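Section 6. Folding dark trousers (Truludo Home Folding Guide)

Caution: black cloth collects pale fluff with real dedication. Shake out the blanket before you begin, or you will be wearing it.

1. Spread a blanket you like the look of. You will be staring at it for a while.

2. Lay the trousers flat and sideways, waist to one end, and smooth any creases around the crotch.

3. Fold each leg lengthwise. One will come out narrower than the other — carry on, then go back and bring the broader one in to match.
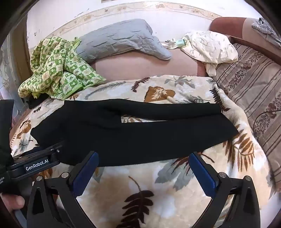

Jolán Nyitrai writes that she folds leg over leg first and never bothers with the lengthwise business, and that her trousers have yet to complain.

Note: her method is allowed. It does make a fatter parcel, and a Velen drawer is 14 cm deep whatever your opinions.

4. Lay one leg on the other, seams together if they will agree to it.

5. Bring the hems up to the waist, then fold once more. Stop there. A fourth fold makes a cushion.

6. Soft, lumpy black things go in a separate pile. Leave them until the trousers are done, by which time you may have lost interest. 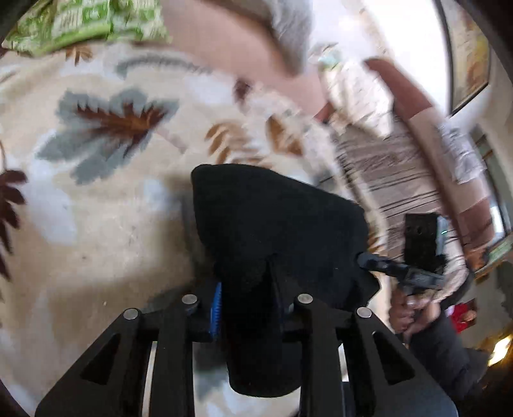

Fig. 6.2 Soft black item over the leaf pattern

7. Store with the folded edge facing you. For hanging, see Section 7.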